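2019-04-12, Friday. Open day, Graserwood annexe

Written up in the evening with feet on a chair. Nele wants the notes in before Monday so that the Demeddale people get something better than my memory, which she has met.

Doors at ten. First visitors at twenty to, naturally, while I was under the desk looking for the other end of the network lead. Meifang let them in, gave them the leaflet and talked to them about forward kinematics until I came out. They were very polite. One of them turned out to be looking for the dentist.

Set-up as planned on Wednesday, with two changes:

1. Dropped the mug-hanging task. It worked nine times out of ten in practice, but the tenth is loud.
2. Moved the rope barrier back by a good stride. The old line was drawn for adults. Children lean.

Controller on the March build with the slow profile. I know the fast one looks better. Nele knows it too and asked me about it twice before lunch. The slow profile stays for anything with the public in the building, and I have put a note on the lid of the laptop to that effect, in case I am off sick in October and somebody feels brave.

Running order was bedroom tidy in the morning, kitchen drawer after lunch, then questions. We got through the bedroom tidy eleven times if I believe the tally sheet, and I do not entirely, as Meifang and I both kept one. Logger says 1,858 grasp attempts across the two rooms since we started rehearsing, so today was a small slice of that. Will split it out properly on Monday.
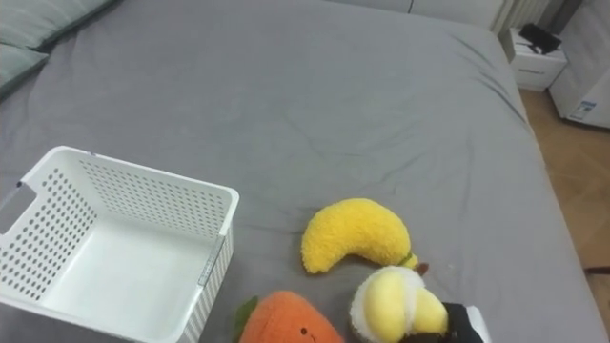

Grasp choice is still the weak part of the tidy. The planner scores every candidate on clearance and on how sure it is about the outline, and soft things make a mess of both. Plain banana is the easy customer: bright yellow on a grey sheet, curved, one clear lump to close on. The peeled one is a different matter, because the fluffy white peel folds outward in petals and the segmentation wants to call each petal a separate object and go for whichever is nearest. Twice in rehearsal it took hold of a petal and lifted with great confidence. The orange, with its leaf and its little stitched face, sits somewhere between the two. Children want it rescued first. I have had to explain to a boy of about six that the scoring function has no term for faces, and he told me it should.

He may be right, but it is not going in before the next release.

Things that went wrong, in order:

10.25. Camera stream to the big screen froze. Arms fine, audience watching a still. They clapped anyway. Restarted the viewer, lost two minutes.

11.05. Arm stopped over the mattress with a torque warning. Pushed down too far, the mattress pushed back, limit did what it is there for. Cleared by hand. The height estimate is taken off the sheet before the run and the sheet doesn't stay where it was. Suggest we re-estimate before each grasp and accept the extra second or so.

11.40. A gentleman from Arboleda asked what it costs. Meifang looked at me, I looked at Nele, Nele looked at the kettle. We need an agreed answer to this. "It's a research platform" got us through but he wrote something down.

13.50. Kitchen drawer stuck. Human fault: I had shut a tea towel in it. The arm pulled, gave up and reported the drawer as locked, and I thought that a fair assessment.

14.30. Somebody's phone alarm went off and half the room assumed it was the robot. We should have a sound for real faults that doesn't resemble a phone. At present we have no sound at all and rely on me saying "ah".

Things that went right: nothing broke, nobody crossed the rope, and the stop button was pressed only by me. The kitchen half ran a good deal better than in the Grandden rehearsal, drawer aside. Changing the approach angle for the spoons was Meifang's idea and I argued against it for a week, so it goes down here in ink.

Visitors: 39 signed the book. More came than signed. Two signed as superheroes.

Questions from the floor, the ones worth keeping:

Can it make the bed? No. Asked six or seven times, always by parents, always while looking at a child.

Does it know what a banana is? I gave the long answer the first time and the short answer after that. The short answer is "it knows where one is". Nele thinks this undersells the classifier. I think it oversells it, so we are probably about right.

What happens if you move something while it is reaching? Good question, from a girl with a school bag nearly her own size. It carries on to where the thing was, closes on nothing, notices that the fingers have shut all the way, backs off and looks again. We showed her with a spare toy on the far side, using the dummy target mode. She asked to see it again and so did everyone behind her. This was easily the best ten minutes of the day and it was on nobody's running order. I'd make it a proper item next time — failing and recovering held the room far better than the clean runs did.

Is it slow on purpose? Yes. See lid of laptop.

Who tidied the bed before the robot tidied the bed? Me. Next question.

Small observation on audiences. They stay quiet while the gripper goes down, then breathe out when it closes, whatever it has closed on. I caught myself doing it by the fourth run and I wrote the thing.

To do:

- Petal problem. Try merging neighbouring segments that move together. Meifang has a branch that does half of this already.
- Height estimate before each grasp, as above. Check what it does to run time.
- Viewer crash: log saved under open-day, 2,521 lines, nearly all of them the same line.
- Price answer. Nele.
- Second stop button on the visitors' side for whoever is minding the rope. I had to walk round the bed at 11.05 and did not enjoy it.
- Fault sound. Something dull.
- Dentist: put a sign up.

Batteries on charge, arms parked, room locked 17.20. Key is in the usual place, meaning Meifang has it.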